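Astden arm

The Astden arm is a home-built robot arm made in a shared workshop in Prerkthorpe by Ermira Kneževič and Selma Kos. It was designed for taking old desktop computers apart and putting them back together, a job the two had been doing by hand for years, and it takes its name from the lane where the workshop stands.

History

Kneževič began the arm as a winter project, meaning at first only to build something that could hold a torch and a screwdriver steady while she worked. Kos, who had the next bench along and a good deal of opinion on the matter, talked her into giving it a proper gripper — and so the thing grew. An early version, known as the Dalley after the shelf brackets it was made from, sagged badly at the elbow and was taken to pieces in February. The joints were kept and the rest was drawn again from scratch.

Design

The gripper is made of thick black metal plates bolted together with hex-socket screws, so that any part of it can be taken off and changed with one small set of keys. A little camera sits at the wrist and looks down past the fingers. The arm can reach 70 cm from its base, and the whole build used 13 bearings, five of them rescued from a broken printer.
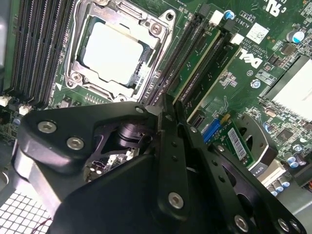 Practice work is done on old Dell desktop boards, which are cheap, plentiful and forgiving of a knock. Memory slots have proved the kindest place to start, being long and straight and easy to line up with, while the processor socket is treated with a great deal more care on account of its fine contacts. Kos keeps a handwritten log of every session, and the workshop rule is that a new movement must be run 100 times at low speed before anybody turns it up.

Later work

A second gripper, the Sharifi, has been drawn with narrower fingertips for small plugs and cables. As of Thursday, April 23, 2026, its plates had been cut but not yet drilled.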